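The Long Argument Over Who Pays for Savville

For most of the past decade, politics in Savville was about the mill. It closed, and every candidate since has promised to replace it. This year the subject changed. The regional assembly voted in July to merge the town's budget with that of Birkness, its larger neighbor, and people who had never attended a public meeting began attending them.

The case for the merger is simple. Savville has an aging population and a shrinking tax base. Birkness has new housing, a rail stop and a surplus. Under the plan, both would pay into one fund and draw from it by need.

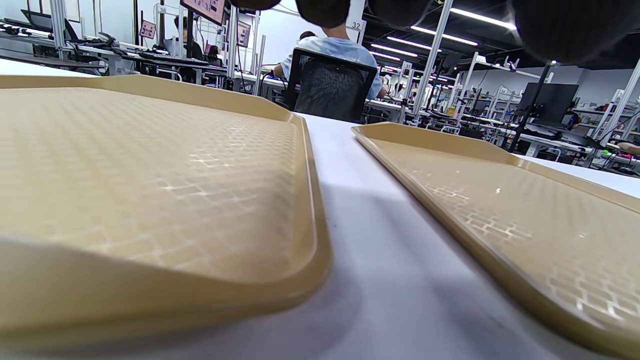

Opponents in Birkness say they are being asked to cover years of bad decisions made elsewhere. Opponents in Savville have the reverse complaint. They expect to lose control of their schools and their bus routes, and they point to Valcárcel, which joined a shared fund nine years ago and saw its town hall cut to two mornings a week.

Supporters answer that Valcárcel also kept its clinic, which had been due to close. Both claims are correct, and both sides repeat only the one that suits them.

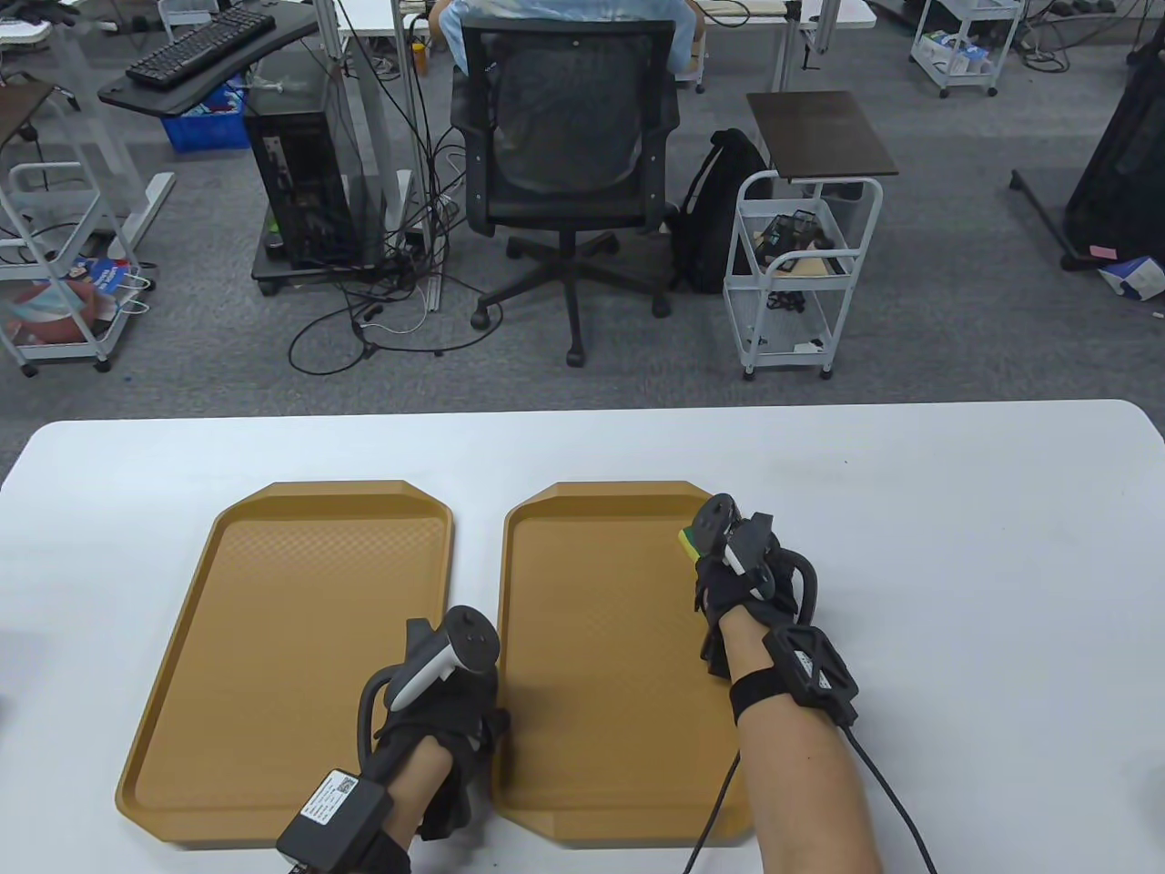
Two trays, side by side on a white table.

The assembly's vote was closer than expected. An amendment to delay the plan by a year drew 61 votes and failed. A second one, which would have let either town withdraw after a review, never reached the floor.

What remains is a petition. Local law requires 500 signatures to force a referendum, and organizers in Savville passed that number in under a week. Birkness took longer, partly because its residents disagree about what the question should be. Some want to reject the fund outright. Others would accept it with a cap on yearly transfers.

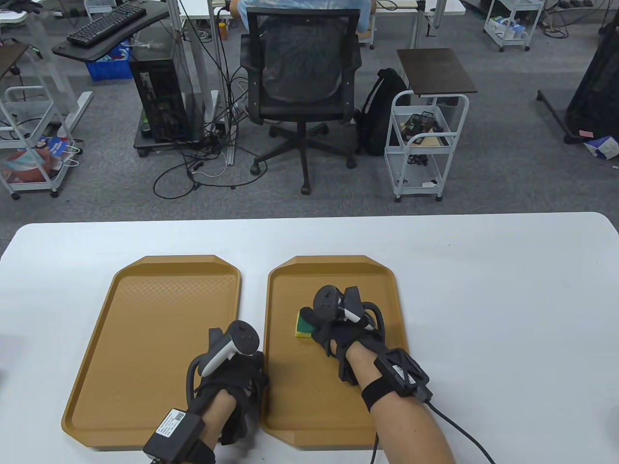 What a Referendum Would Decide

A no vote in either town would send the plan back to the assembly. It would not restore the old budgets, which expire in the spring regardless. The last town to find itself in that position was Zingate, and it spent a full year on emergency funding before a new deal was signed.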